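Talora Community Help
Filed under: Marketing > Promotions & Discounts > Small retail

Is it worth running a December sale if everyone else is too?
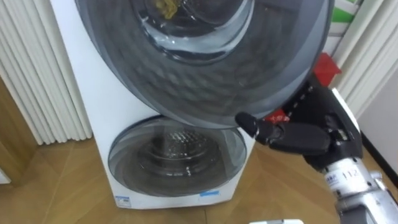

Asked by grundach_appliances

We're a small appliance shop in Stuselgate, 4 staff, mostly washers and dryers. Every year we do the big end of year discount and every year it feels like we get drowned out by the chains. Email list is just over 2,000 people, open rate was ok last year but hardly any came in. Thinking of going early this time, or skipping the discount and doing free delivery plus old machine taken away. Budget is tiny. Has anyone moved thier sale forward and did it help? Also do I email the whole list or split it?

mulgatown_ads
Go early. We pulled ours forward for a furniture client and the ads were heaps cheaper before the chains started bidding. Don't call it an early anything though – just give it your own name so it isn't compared with the big ones. Free delivery is a good offer for heavy stuff, people hate organising it. I'd put that in the subject line and leave the discount for inside.

Definately split the list. Anyone who bought a washer from you in the last 18 months doesn't need another one, so send them a dryer offer or ask for a review. Everyone else gets the main one. Two emails, then a reminder the morning it ends, before 9 am if you can.

castellanos_print
Flyers still work!! Letterbox drop in the streets near the shop, cheap as.

tealeaf
Depends on your margin. What's the delivery costing you per machine? If it's more than the discount would be then you've gone backwards. Work that out first. We ran 6 weeks of free delivery once and that was way too long, no rush for anybody to buy. Keep it short. And put a code on each email so you know which one brought them in – sounds like last year you couldn't tell.

Related
Subject lines for a clearance email
How often is too often to email customers?
Local radio or Facebook ads for a small shop
Tracking in-store sales from a newsletter

Last updated: December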